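Tags: Opinion, Storage & Handling

Search this site... Go

The case for the plain metal bin

Fuad Woldegiorgis
7/8/20

Small-parts storage is usually specified by volume. A buyer at Steka or Weldu will compare litres per shelf and price per unit, and the shape of the container is settled last. I think this order is wrong. Shape decides how easily a part can be picked up again, and a part is handled far more often than a bin is bought.

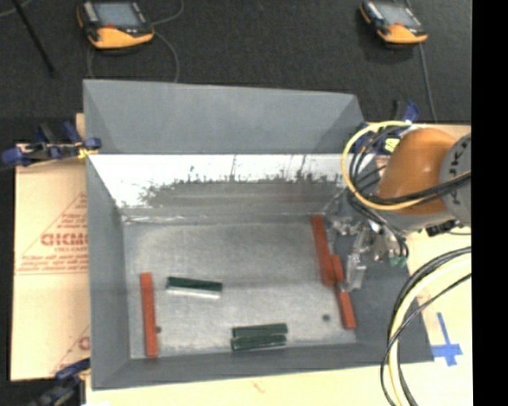
Sloping sides deserve more credit than they get. A vertical wall traps anything narrow that comes to rest against it, and fingers have no room behind the part. With a slope, the clearance increases towards the top. The grey bin shown has a near wall and a left wall of this kind, and the red-orange and dark green blocks lie on its floor at different angles. The dark scuffs along the far inner wall are no reason to replace it. Surface marks do not affect function, and a bare floor can be wiped.

Dividers are the usual objection. Ronent recommends them for any store above 500 parts. I would wait until 3000. Below that figure, two colours and a shallow open bin are enough, and the dividers mainly collect dust in their corners.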